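**【相談】テーブルクロス、アイロンかけてますか?**

**mugicha_2l**

27/09/2018

タイトルのままなんですが、みなさん洗濯したあとのテーブルクロスってアイロンかけてます?
夏に引っ越して、食卓を Dreltuto の無塗装のやつに買い替えたんですよ。見た目はすごく気に入ってるんですけど、とにかく輪じみができる! 麦茶のコップを置いただけで丸い跡が残るので、観念して布のクロスをかけることにしました。
で、最初の一枚を Cutent で買って(綿100%、セールで700円引き)、喜んで洗ったらシワッシワ。畳みじわが十字に残って、その上に味噌汁のお椀を置くと微妙に傾くんです。傾くのは気のせいかもしれないけど、気になりだすともうだめで。
毎回アイロンをかけるのは正直しんどいです。うちのアイロン台は小さいので、かけてるそばから反対側が床に落ちてまたシワになります。何かいい手があったら教えてください。

---

**kitchen_no_sumi**

かけません。以上です。
…だと冷たいのでもう少し書くと、脱水を短くして、濡れたままテーブルに広げて手でなでるだけ。夜やれば朝には乾いてます。うちはこれで10年以上やってます。

---

**ito_maki**

>>kitchen_no_sumi さん
待って待って、無塗装の天板に濡れた布は絶対だめですよ! 輪じみどころか全面じみになります。mugicha さん、やらないでくださいね。
わたしは生乾きのうちにアイロン派です。カラカラに乾いてからだと綿はまず伸びないので、まだひんやりしてるくらいで取り込んで、中温から高温で一気に。スチームより霧吹きのほうが早いです。あとアイロン台は使わず、床にバスタオルを二枚重ねて敷いて、その上でやってます。腰は痛いけど落ちない。

---

**kitchen_no_sumi**

あ、無塗装って読み飛ばしてました。失礼しました。うちのはウレタン塗装なので平気だったんだと思います。撤回します。

---

**hoshiimo**

横からすみません、ビニールじゃだめなんですか?
透明マットを敷いちゃえば拭くだけだし、シワとか一生考えなくていいですよ。うちは Poreo の厚手のやつを切って使ってます。ハサミで切れます。

---

**mugicha_2l**

わ、もうこんなにお返事が! ありがとうございます。
濡れた布、あぶなかったです、今夜やるところでした(笑)
ビニールは前の家で使ってたんですけど、夏に腕がぺたっとくっつくのが苦手で…。あと鍋敷きを忘れて一回やらかしてます。白く曇ったまま戻りませんでした。

---

**ito_maki**

ビニールは下に湿気がこもるのもちょっと心配ですよね。無塗装だと色移りも気になるし。

---

**hoshiimo**

そこまで言われると悲しい(笑) ときどきめくって拭いてれば平気ですけどね。うちは色移りも今のところないです。布は布で、カレーこぼしたら終わりじゃないですか?

---

**nuno_nuno**

カレーは終わらないですよ〜! すぐ食器用洗剤を揉み込んで、水洗いして、天日に干すと黄色いのがだいぶ抜けます。残ったら酸素系の漂白剤を40度くらいのお湯に溶かしてつけ置き。色柄物は目立たないところで試してからにしてくださいね。

それと本題のシワですが、生地を変えるのが一番早いと思います。綿100%の平織りはどうやってもシワになるので、ポリエステルが50%入ってるやつにするとぜんぜん違います。ハンガーで干して、はい終わり、みたいな。ただ水は吸わないです。こぼすとつーっと走って端から床に落ちます。そこは覚悟がいります。

---

**kitchen_no_sumi**

混紡は毛玉になりませんか。肘が当たるところ、うちのは二年でざらざらになりましたよ。私はシワがあっても綿がいいです。そもそも食卓のシワを気にする客なんて来ませんし。

---

**nuno_nuno**

>>kitchen_no_sumi さん
毛玉は糸によるかな…。安いのはなりますね。そこは同意です。

---

**ito_maki**

お客さんのためじゃなくて自分が気になるって話だと思いますよ〜。わたしも朝ピシッとしてるだけで機嫌がいいので、気持ちはわかります。

---

**kitchen_no_sumi**

まあ、それはそうか。言いすぎました。

---

**mugicha_2l**

いえいえ、その割り切りもうらやましいです!
混紡、触ったことがないので週末に見てきます。ところで、洗濯のりってどうですか? 売り場で Mahasneh っていうスプレーのりを見つけて、500円しないくらいだったので迷って、結局戻してきました。

---

**nuno_nuno**

その商品は使ったことがないのでわからないんですが、スプレーのり自体は好きです。パリッとするし、汚れがのりごと落ちやすくなる気がします。ただ、かけすぎるとアイロンの裏が茶色くなりますよ。少し離してさっとかけて、ひと呼吸おいてから当てるといいです。

---

**hoshiimo**

のりって虫つきません?

---

**nuno_nuno**

しまい込むならのりは落としてからですね。毎週洗って使い回すぶんには心配したことないです。

---

**yokan_atsugiri**

ROM専でしたが、クロスの話なので出てきました。
うちは二枚重ねにしています。下に大きいのを敷きっぱなしにして、汚れる側だけ上から別の布をかける方式です。洗うのはほとんど上の一枚だけなので、アイロンの面積がかなり減りました。下のは季節の変わり目に洗うくらいです。
今かけているのは、上が青紫に白い格子、下が藤色に小さな星の柄です。柄に柄でうるさいかなと思いましたが、色味が近いとわりとなじみます。下の布は縁が波形なので、そこだけ見えるようにずらしています。

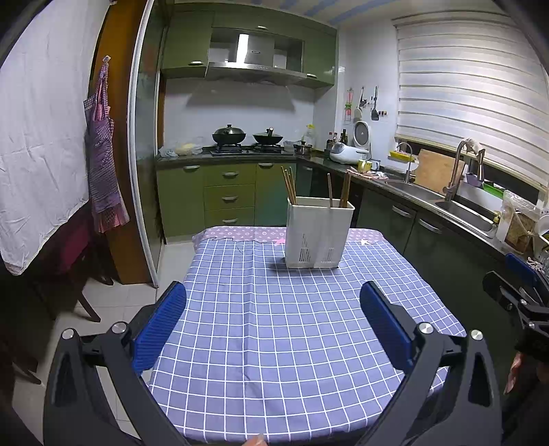

上の布を選ぶときは、テーブルの幅より少し長めにしておくといいです。ぴったりだと、洗って縮んだときに天板の角が出てしまって、そこばかり気になります。6月に買った一枚がまさにそれで、今は棚の目隠しになりました。
あと、格子柄はシワが目立ちにくい代わりに、曲がってかけるとすぐわかります。無地と逆ですね。性格によると思います。

---

**ito_maki**

二枚重ね、いいですね! でもずれませんか? うち前にやって、子どもが椅子から降りるたびに上のがずるっといって挫折しました。

---

**yokan_atsugiri**

綿同士だとそんなにずれないです。片方がつるつるした生地だと滑ります。どうしても動くなら、間に滑り止めのネットを小さく切って挟むといいかもしれません。無塗装の天板にネットを直接置くのはやめたほうがいいです、跡がつくことがあるので。

---

**hoshiimo**

じゃあ下がビニールで上が布、は?

---

**yokan_atsugiri**

それがいちばん滑ります(経験済み)

---

**hoshiimo**

ですよね…

---

**mugicha_2l**

二枚重ね、考えたこともなかったです。今ある綿のを下に敷きっぱなしにして、上に混紡の小さめをかければ、アイロンはほぼいらないってことですよね? 下のシワは上から透けないのかな。

---

**nuno_nuno**

薄手だと下の畳みじわが線になって出ますよ。最初の一回だけは、がんばって下をアイロンしてください(笑) そのあとは畳まずに、外したら芯に巻いておくと楽です。ラップの芯だと短いので、生地屋さんで反物の芯をもらえないか聞いてみては。うちの近所はくれました。

---

**kitchen_no_sumi**

芯は突っ張り棒でも代用できます。うちは余ってたのに巻いて、冷蔵庫の横に立ててます。アイロンはかけませんけど、巻くのはやってます。

---

**ito_maki**

巻いてるんじゃないですか!(笑)

---

**mugicha_2l**

突っ張り棒なら引っ越しで余ったのがあります! まずは今夜、床にバスタオルで下の一枚をやってみます。生乾きで取り込むつもりだったのに、もうカラカラなので霧吹きから探します。たぶん洗面所の段ボールの中…。混紡は買ったらまたここに書きますね。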